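Nitby three-finger gripper kit
Parts only. Arm and controller not included.

I'd been promised a "universal hand" by enough sellers that I didn't believe this one either, and having built it on the bench at Soltstead, our shared workshop, I still wouldn't use the word. It's a decent gripper with tapered black fingers and a mount for a small camera at the wrist. It picks up more than most at the price. Universal it isn't.

What you get: the fingers, the palm plate, servos, a bag of screws and a printed guide. The guide says assembly takes 4 hours. Mine took over seven, and Ruoxi Tang, who has built more arms than I have, needed five. Step 4 shows the palm plate upside down. Fit it with the countersunk holes facing the wrist.

The makers say it handles "soft and irregular household goods". Blocks and cups prove nothing there, so we went for shopping in a thin plastic carrier on the floor, grapes and all. Film like that folds over the fingers and hides its own handles, and the camera sees whatever is inside through it. 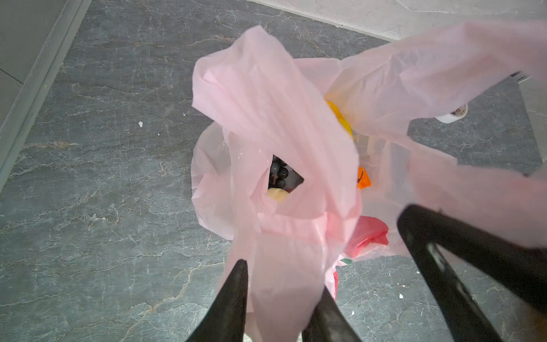 My advice is to ignore the automatic grasp setting for anything in a bag and drive it by hand until you trust your own numbers. Start with the grip force at its lowest. The default is set for rigid parts, and I wouldn't let it near fruit.

Lleucu Pumphrey runs hers on a Girberg arm and reckons the cable exit is the weak spot. I agree — add a strain relief before you first power it up.

Spares: fingers are sold singly, servos only in pairs. Quote part 201 for the palm plate. The next batch is promised for November, though I'd wait until it's listed as in stock before clearing a shelf.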